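2월 소식지 두 번째 꼭지 — 부엌 얘기

급하게 씁니다. 원래 이 자리는 Ekene Okafor 님 원고였는데 이번 달은 쉬신다고 해서 제가 메웁니다. 주제는 부엌 정리. 지난달 모임에서 제일 오래 떠든 게 결국 그거였으니까. 메모 보고 옮기는 거라 순서가 좀 왔다갔다 합니다. 양해를.

모임 때 나온 첫 질문. 조리대는 왜 맨날 꽉 차 있나.

Rhona MacKinnon 님 대답이 빨랐습니다. "서랍이 꽉 차서요." 다들 웃었는데 듣고 보면 맞는 말. 서랍에 들어가야 할 게 안 들어가니까 위에 올라옴. 위에 올라온 건 한 주 지나면 거기가 제자리가 됨. 저희 집은 병따개가 그렇습니다. 벌써 몇 년째 밥솥 옆.

그래서 서랍부터 비우기로 했고, 몇 분이 집에서 해 보고 결과를 보내 주셨어요. 아래에 추려 봅니다.

첫 번째, Keir Mowat 님 댁. 서랍 하나에서 나무젓가락 31벌. 배달 오면 같이 온 것들. 버리기 아깝다고 모았는데 쓴 적은 거의 없다고. 반은 캠핑 상자로, 나머지는 화분 지지대로 쓴다고 하심. 방울토마토 모종에 딱 좋다는데 아직 모종이 없어서 확인은 봄에.

두 번째는 Rhona Hepburn 님. (Rhona가 두 분이라 헷갈리실 텐데 빵 굽는 쪽이 Hepburn 님입니다.) 이분은 계량스푼이 세 세트. 하나만 남기고 다 나눔. 대신 남긴 한 세트를 고리에서 다 빼서 낱개로 놓으셨대요. 한 숟갈 뜨려고 전부 딸려 나오는 게 싫어서. 이건 저도 따라 했는데 좋습니다. 진짜 좋음. 단, 제일 작은 게 이틀 만에 없어졌습니다. 찾는중.

세 번째 Keir Dalgleish 님은 사진 없이 글만 길게 보내셨는데 요약하면: 서랍은 비웠다, 그런데 비운 물건이 거실에 있다. 그대로 3주. 이게 제일 현실적인 후기 같아서 꼭 싣고 싶었어요. 거실 상자는 아직도 그대로라고 하십니다. 응원합니다.

다음, 찬장 높이 문제.

키가 작은 분들 불만이 많았습니다. 맨 윗칸은 사실상 창고라고. 의견이 갈렸는데, 한쪽은 윗칸에 가벼운 것(키친타월, 빈 밀폐용기, 명절 때만 쓰는 채반)을 올리자는 쪽. 다른 쪽은 아예 비우자는 쪽. 저는 앞쪽입니다. 비워 두면 뭔가 들어감. 그럴 바에 정해 놓고 넣는 게 나음. 무거운 냄비 올리는 것만은 하지 맙시다. 무쇠 냄비 꺼내다가 발등 찍은 분이 작년에 계셨고 누군지는 안 쓰겠습니다.

발판은 접이식보다 그냥 통으로 된 게 낫다는 의견 다수. 접이식은 접어서 냉장고 옆 틈에 끼워 놓고 나면 꺼내기가 귀찮아서 결국 의자를 밟게 된다고. 의자 밟지 마세요. 바퀴 달린 의자는 더더욱.

그리고 술병. 이건 예상 못 한 주제였는데 말이 제일 길어졌어요. 선물 받은 와인 어디 두냐는 거. 냉장고 위에 두시는 분이 의외로 많아서 놀람. 거긴 따뜻하고 계속 떨립니다. 가스레인지 옆도 안 좋고 창가도 안 좋고. 문 달린 장 안쪽, 불에서 먼 쪽, 그 정도면 집에서는 충분하다고 봅니다. 코르크 마개면 눕히고, 돌려 따는 거면 세워도 되고. 오래 묵힐 거 아니면 너무 고민하지 말고 드세요. Okafor 님은 선물 받은 병에 받은 달을 적은 스티커를 붙여 두신답니다. 1년 지난 건 무조건 딴다. 좋은 규칙.
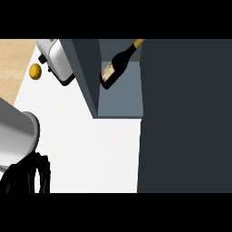 흰 조리대와 짙은 회색 장, 와인 한 병은 장 안에.

요리용으로 따 놓은 와인은 얘기가 다릅니다. 그건 냉장고. 남은 반 병을 얼음틀에 얼려서 쓴다는 분도 계셨는데 완전히 딱딱하게는 안 언다고 해요. 그래도 스튜에 몇 알 넣기엔 괜찮다고. 간장이랑 같은 칸에 얼려 놓고 헷갈려서 한 번 큰일 날 뻔했다니까 꼭 이름을 쓰시길. 마스킹테이프에 유성펜이면 됩니다. 수성펜은 번져요.

토스터 얘기도 잠깐. 매일 쓰면 꺼내 두고, 주말에만 쓰면 넣는다. 이게 다수 의견. 넣기 전에 부스러기 받침 털 것. 털고 나서 완전히 식었는지 볼 것. 코드는 몸통에 꽉 감지 말고 느슨하게 접어서 고무줄. 저는 꽉 감았다가 피복이 갈라진 적이 있어서 이건 좀 세게 말하고 싶네요.

전기포트, 믹서기, 에어프라이어도 똑같은 기준으로 가면 되는데 에어프라이어는 무거워서 한 번 자리 잡으면 안 움직이죠. 그냥 그 자리를 인정하고 주변을 비우는 걸로. 뒤쪽 벽하고는 좀 띄워 두시고요. 열 나오는 구멍이 뒤에 있는 게 많습니다. 설명서에 간격이 나와 있으니 한 번 보시길. 설명서 버리셨으면 제조사 홈페이지에 대개 있어요.

아 그리고 양념. 양념은 따로 한 꼭지를 써야 되는데 짧게만.

후추가루, 카레가루, 계피가루. 뚜껑 열어서 냄새가 안 나면 수명이 다 된 겁니다. 아깝지만. Hepburn 님 댁은 계피가 네 통 나왔는데 냄새 나는 건 한 통. 새로 살 때는 작은 통으로. 큰 통이 싸 보여도 반은 버리게 됨. 그리고 가스레인지 바로 위 선반은 양념 자리로는 별로예요. 손이 잘 가서 다들 거기 두는데 김이 올라와서 가루가 떡집니다. 소금은 굳고. 굳은 소금은 포크로 긁으면 되니까 버리진 마시고요.

참기름은 상온, 들기름은 냉장. 이건 매번 물어보시는 분이 있어서 매번 씁니다. 냉장고 문짝에 붙여 두세요.

기한 지난 통조림이 나왔다는 제보도 몇 건. 찌그러지거나 부푼 건 열지도 말고 바로 버리시고, 멀쩡해 보여도 날짜가 한참 지났으면 욕심 내지 맙시다. 앞으로는 새로 산 걸 뒤에 넣고 있던 걸 앞으로 당기기. 마트에서 하는 그대로. 처음엔 귀찮은데 손에 익으면 아무 생각 없이 합니다.

밀폐용기는 제일 싸움이 많이 나는 물건인 듯. 뚜껑이 없는 통, 통이 없는 뚜껑. MacKinnon 님이 전부 꺼내서 짝을 맞춰 봤더니 뚜껑만 5개 남았답니다. 통은 어디로 갔을까요. 반찬 싸서 보낸 집에 있겠죠. 자녀분들, 이 글 보시면 통 돌려드리세요. 짝이 안 맞는 뚜껑은 화분 받침으로 쓰거나 그냥 버리고, 통은 크기별로 겹치고 뚜껑은 책꽂이처럼 세워서 넣는 게 제일 덜 무너집니다. 겹칠 때 물기 남아 있으면 냄새 나니까 다 말린 다음에. 새로 사실 거면 한 회사 걸로 모양을 통일하라는 조언이 있었어요. 둥근 거보다는 네모가 자리를 덜 먹고.

봉지 얘기. 비닐봉지를 삼각형으로 접느냐 그냥 구겨 넣느냐. 투표까지 갔습니다. 접는 파가 이겼는데 실제로 접고 사는 사람은 절반도 안 되는 느낌. 저는 구겨 넣는 파입니다. 빈 각티슈 통에 쑤셔 넣고 하나씩 뽑아 쓰면 됨. 통이 꽉 차면 그 이상은 안 모은다, 이 규칙만 지키면 접든 구기든 상관없다고 생각해요.

행주 삶는 날을 정해 두자는 의견도 있었고. 냄새 나기 시작하면 이미 늦은 거라. 저는 일주일에 한 번, 베이킹소다 한 숟갈 넣고 팔팔. 냄비는 행주 전용으로 하나 빼 두시고요. 넘치니까 옆에 서 계시고. 수세미는 삶지 말고 그냥 자주 바꾸는 쪽이 속 편합니다. 언제 바꿨는지 기억이 안 나면 바꿀 때가 된 겁니다.

싱크대 밑은 이번에 못 했어요. 거긴 배관이 있어서 모양이 집집마다 다르고, 세제랑 식품을 같이 두는 집이 꽤 있어서 할 말이 많음. 다음 호에 합니다. 싱크대 밑 사진 보내 주실 분 환영. 정리 안 된 상태 그대로가 좋습니다. 치우고 찍으면 도움이 안 돼요.

실제로 해 보실 분들을 위해 제가 한 순서를 적어 둡니다. 이대로 안 하셔도 됨.

서랍 하나만 고른다. 제일 작은 걸로.
다 꺼내서 신문지 위에 놓는다.
빈 서랍을 닦는다. 구석에 깨가 있다. 무조건 있다.
지난 한 달 동안 쓴 것만 도로 넣는다.
나머지는 상자에 담고 상자에 달을 적는다.
두 달 뒤에 상자를 연다. 꺼내 쓴 적 없으면 나눔 상자로.

저는 이걸로 21분 걸렸습니다. 타이머 켜고 했어요. 중간에 오래된 영수증 읽느라 좀 까먹었고. 다들 한 번에 부엌 전체를 하려다가 지쳐서 그만두는데 하루에 서랍 하나면 됩니다. 비 오는 날 하면 좋더라고요, 어차피 나가기 싫으니까.

나눔 상자는 Gillies 회관 입구 왼쪽 선반 밑에 있습니다. 깨끗이 씻은 것만. 이 빠진 그릇, 코팅 벗겨진 프라이팬은 받지 않습니다. 칼도 안 받아요. 지난번에 신문지에 싼 식칼이 들어 있어서 꺼내던 분이 놀라셨습니다. 전기제품은 작동되는지 쪽지를 붙여 주시고, 안 되는 건 넣지 마세요. 유리병은 뚜껑 있는 것만 받는데 요새 잼병이 너무 많이 들어와서 이달은 그만 주셔도 될 것 같고요. 큰 병은 계속 환영. 매실청 담글 때 다들 찾으시니까.

회관 부엌도 손을 좀 보려고 합니다. 찬장 문짝 경첩 하나가 헐거워서 열 때마다 처지는 거 다들 아실 거고. Mowat 님이 나사는 조여 놓으셨는데 구멍이 커져서 또 빠질 것 같다고. 이쑤시개에 목공풀 묻혀서 채우는 방법으로 한 번 더 해 보고 그래도 안 되면 경첩째 바꿀게요. 그때까지 그 문은 살살. 공용 컵은 300개가 넘게 있던 걸 절반 가까이 정리했습니다. 행사 때 모자라면 어쩌냐 하시는데 작년에 제일 컸던 잔치 때도 다 안 썼어요.

다음 모임은 저녁 7시, 늘 하던 방에서. 주제는 위에 쓴 대로 싱크대 밑이고 시간 남으면 냉동실. 냉동실은 정체불명의 검은 봉지를 하나씩 가져오자는 제안이 있었는데 녹으면 곤란하니 사진으로 대체합니다. 차는 준비하고 과자는 각자. Dalgleish 님 지난번 생강과자 또 부탁드린다는 요청이 여러 건 들어왔습니다. 보고 계시죠.

정정 하나. 지난 호에 식초로 전기포트 닦는 법 쓰면서 "끓인 뒤 바로 헹군다"라고 했는데 잠깐 놔뒀다가 헹구셔야 합니다. 그리고 창문 열고요. 냄새가 꽤 나서 전화를 두 통 받았습니다. 죄송.

원고, 사진, 불만은 회관 우편함이나 메일로. 손글씨도 되는데 제발 크게 써 주세요. 마감은 이달 말이고 늦으면 그 다음 호로 밀립니다. Okafor 님은 다음 호에 돌아오시고 텃밭 얘기를 하신다니 씨감자 궁금하신 분들은 그때 보세요. 저는 이제 계량스푼 찾으러 갑니다.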